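丸基板キット Norano 組み立てガイド
第2章 作業台の準備と部品の仕分け

更新日:22/4/13

第1章で箱の中身を確認してもらったので、ここからは机の上の話です。早くつなぎたい気持ちはよーくわかります(私も毎回そうです)。でも、この章を飛ばした人ほど、あとで「端子が見つからない」と床に這いつくばることになるので、お茶でも飲みながらゆっくり読んでくださいね。

2-1 用意するもの

・縁の立ったステンレスのトレー 1枚
・白い紙(トレーの底に敷けるサイズ)
・黄色いプラスチックのトレー 4枚
・Norano 本体の赤い丸基板
・配線の束(赤・黒・黄のハーネス、青とグレーの細い線)
・Truken の部品ラベル(なければマスキングテープでもOK)

黄色いトレーは、私は Akari の浅型を900円でまとめて買いました。別の色でもかまいませんが、赤い基板が黄色の上だとぱっと目に入るんですよ。透明のトレーを使っていた時期もあるんですが、机の模様が透けて細い線がどこにあるのかさっぱりで、2月に全部入れ替えました。

2-2 トレーを並べる

1. 机の上をいったん片づけて、乾いた布で拭きます。前の作業で切った線の切れ端、けっこう残っています。

2. ステンレスのトレーを体の正面に置きます。ここが作業場所です。

3. トレーの底に白い紙を敷きます。折り目のない紙を使ってください。折り目があると小さい端子がそこに寄っていきます。

4. 黄色いトレーを左右に2枚ずつ、手前と奥に分けて置きます。ステンレスのトレーとの間は、指が1本入るくらい空けておくと持ち上げやすいです。

5. これから使う基板を1枚だけ、紙の左寄りに置きます。ハーネスはその右へ。青とグレーの細い線は紙の奥側に横向きに寝かせておきます。
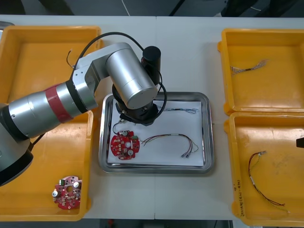

左右の割り振りは、利き手に合わせて変えてもらって大丈夫です。私は右利きなので、基板が左、線が右。線を指でつまんで基板のほうへ持っていく動きがいちばん自然なんですよね。左利きの友人は全部逆にしていて、それで何の問題もなく組めています。

注意:ハーネスの先についている端子は、紙の上で引きずらないでください。曲がった端子を無理に差し込むと、コネクタのほうまで傷みます。持つときは線の途中ではなく、端子の根元をそっと。

メモ:ハーネスはきつく巻いて保管しないこと。箱から出したときにくせがついていたら、手でゆるく伸ばして、しばらく紙の上に寝かせておきます。ドライヤーで温めるのはやめましょう(やりました。被覆がふにゃっとなって泣きました)。

2-3 基板を仕分ける

Norano を何台分かまとめて組む人は、基板も先に分けておきましょう。1台だけの人は2-4へどうぞ!

1. 基板を袋から出す前に、金属の机の脚などに触れて静電気を逃がします。冬はとくに忘れずに。

2. 基板は縁を持ちます。外周がでこぼこしているので、くぼみに指先をかけると安定します。部品をつまんで持ち上げるのは禁止です。

3. 部品の載った面を上にして、黄色いトレーに置きます。

4. 基板どうしを重ねないように間を空けます。コネクタもコンデンサーも背が高いので、重ねると必ずどこかが当たります。

5. トレーの外側にラベルを貼ります。私は「未着手」「配線済み」「要確認」と書いていますが、自分がわかれば何でもいいです。 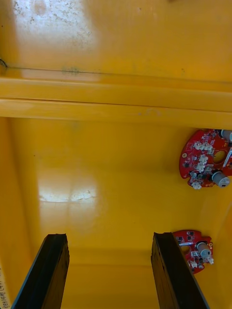
ひとつのトレーに入れる枚数は、欲張らないのがコツです。私は6枚入れてみたことがあるんですが、取り出すたびに隣の基板に指が当たって、結局半分に減らしました。余った分は帯電防止袋に戻しておけば安心です。

注意:基板をトレーの中で滑らせないでください。ツルツルしているのでつい端まで押してしまいたくなるんですが、裏のはんだ部分がこすれます。面倒でも、一枚ずつ持ち上げて移動させましょう。

メモ:明るいライトの真下だと、トレーの底が光って部品の文字が読みにくいことがあります。そんなときはライトの角度を少し倒すか、基板を紙の上に移してから読んでください。

2-4 線を数えて、長さを見る

ここまで来たらもうひと息。付属の短い予備線は、全部で16本あるはずです。長さは86ミリで揃えてあるので、定規を横に置いて見比べてください。足りないときは、まず空になった袋の角をのぞいてみて! だいたいそこに引っかかっています。

それでも見つからなければ、Minja のサポート窓口に箱の番号を伝えてもらえれば、足りない分を送ってもらえます。手持ちの線で代用するなら、太さを必ず合わせてくださいね。

2-5 途中でやめるとき

晩ごはんの時間になった、眠くなった、そういう日もあります。途中の基板は線を差したままでかまわないので、線が基板の上に乗らないよう外側へ逃がして、紙ごとトレーに残しておきます。電源はまだつながないでください。電源の接続は第4章で、テスターで確認してからになります。

わが家は猫がいるので、上から段ボールのふたをかぶせています。次の第3章では、赤・黒・黄のハーネスをコネクタに差していきます。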